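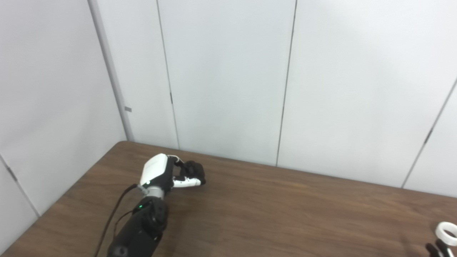
Hand at rest on the table, booth 2, Omevstead open day.

Spent the afternoon at the Omevstead open day in Sustville. Posting my notes as a thread while I still remember them. I work in packaging, so that's the angle I was looking from.

1/ The robots each get a small booth with white panels and a wood-look table. Visitors stand behind a rope at the side. The staff said the plain walls keep people in bright jackets from walking through the background all day.

2/ The one I watched longest has two hands with fingers, black with a white shell on the back. Small green lights on the hand and the forearm. Green means powered and no fault, according to the handout.

3/ First task was picking up small items from the table and setting them down somewhere else. It's slow. A person on my line would be done and on to the next box. I don't mind slow if it's steady, so I stayed and watched several rounds.

4/ It dropped one part while I was there. The hand opened, went back to a resting position, and the operator reset the table. No drama. They said drops get logged the same way as good picks.

5/ I asked about finger wear because that's what kills our grippers. Answer: the finger pads get checked after every 4000 grasps and swapped if they look worn. A swap takes 9 minutes. I'd like to see that done on a night shift before I believe the 9.

6/ Also asked about the cable on the outside of the wrist. At our place anything hanging loose gets snagged by the end of the week. They agreed it's a weak point and said the Trernstead version will have it routed inside. No date for that.

7/ Someone's kid asked if it could tie shoes. The operator said no. Good answer, short.

8/ The software side is called Petchrat. There was a screen in the next room showing the task steps as plain blocks you can move around. I got to change the order of two steps and it ran my version. That part was easier than the teach pendant we use now.

9/ Noise: very little. You could talk at normal volume next to the rope. Our case packer is the loudest thing in the building, so I noticed.

10/ What I didn't get: a price, or any number for a full shift. The longest run they'd quote was 84 minutes without a stop, and that was with one type of part. We change parts a lot more often than that.

11/ Parking is behind the building, entrance on the side street. Coffee was free. The talk at 3 pm was full, so get there early if you want a chair.

12/ They're doing another open day in June with two-handed tasks on the schedule. I'm planning to go and bring a couple of our own cartons if they'll let me. Will add to this thread if I hear back.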